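The Dereo kitchen arm, one November on

Posted 4 December 2022

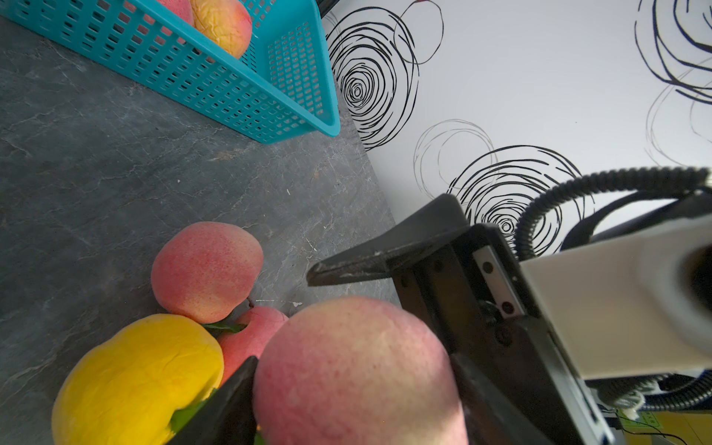 Peach duty, with the teal basket waiting.

I said I would write something once the trial was over, and it is over, so I'm writing it. For anyone who missed the earlier post: Costside, who sell the Dereo arm in this country, lend it out for a month to people who might buy one. You pay a deposit, they send two crates, and at the end you either hand over the rest or tape the crates shut again. Mine are taped shut.

The price, if I had kept it, was £3,152. That buys the arm, the gripper, the wrist camera and a year of the software. After the year the software costs extra, and I could not get a straight figure for how much. I asked twice. The first reply told me pricing would be "in line with the value delivered", which made me want to send the crates back there and then.

The thing Costside push hardest is what they call the Farina routine. You put fruit on the worktop, you put a basket near it, and the arm picks up the fruit and puts it in the basket. In the sales video this is done by a very calm arm in a very large kitchen. The voiceover talks about giving you back your time. I have put fruit in baskets my whole life and I can't say I ever felt the time going.

Still, a fair test is a fair test. I used peaches, mainly, with a few other shapes mixed in, on our dark worktop with the white veins in it. The manual recommends "a plain, matt, mid-toned surface", and I don't know anyone who has one. If a kitchen product needs a different kitchen, the box ought to say so in large letters. The wall behind is white with black spirals drawn on it, and I was half expecting trouble from those as well. I couldn't pin any particular failure on them.

I kept a tally on the back of an envelope for one whole evening. The arm managed 89 clean picks before I gave up and made tea. By clean I mean that it took hold of the fruit, lifted it, and let go of it over the basket without my hand getting involved. I didn't write down the misses with the same care, which I regret now. There were plenty, and they came in clumps. It would go along nicely for ten minutes and then have three goes at the same bit of air.

What it does well is a single round fruit with space on all sides. The jaws are narrow and come to a point, and I assumed they would go straight through a ripe peach. They mostly didn't. Gerd Kröger, who answers the support emails and was by some distance the best part of the whole service, talked me through turning the grip force down, and after that the bruising was no worse than I get from the supermarket bag.

What it does badly is fruit that is touching other fruit. This is a problem, as that is how fruit sits when you tip it out. The gripper needs room for a finger on either side, and in a cluster there often isn't any. So it shoves. Sometimes the shove opens a gap and you think, oh, clever. Sometimes a peach goes on the floor. Gerd's advice was to "pre-space the items". I wrote back asking whether the pre-spacing was included in the time I was being given back, and to his credit he replied with just the word "fair".

A few smaller grumbles, in no order. The ribbed cable over the wrist looks like something off a vacuum cleaner, and I was forever moving things out of its way. Juice gets on the fingers and the manual says to wipe them with a damp cloth, with the power off, after which you have to go through the whole start-up again. The app wanted my location. The emergency stop works and is a good size, so I'll give them that one without arguing.

Costside's website has a page of happy owners, and one of them, a Concetta Tedesco of Gallton, says the arm "changed the way we think about our kitchen". I believe her. It changed the way I think about mine too, chiefly how little worktop there is once you have bolted a robot to it.

Is it any use to anybody? I can imagine it suiting someone who wants to learn how these things are programmed and would like a task to practise on that won't break when dropped. The software lets you record your own movements and play them back, and I enjoyed that more than I expected. I taught it to push a mug slowly towards me. If they sold it as that, a bench arm for tinkerers, and knocked a good chunk off, I'd be less grumpy about the whole thing. As a household helper I don't think it's ready, and I don't think another software update gets it there.

The deposit is supposed to come back within 2 weeks of them receiving the crates. I'll add a note at the bottom of this post when it does, or when it doesn't. In the meantime, if anyone has a decent chutney recipe that copes with slightly dented peaches, please leave it in the comments.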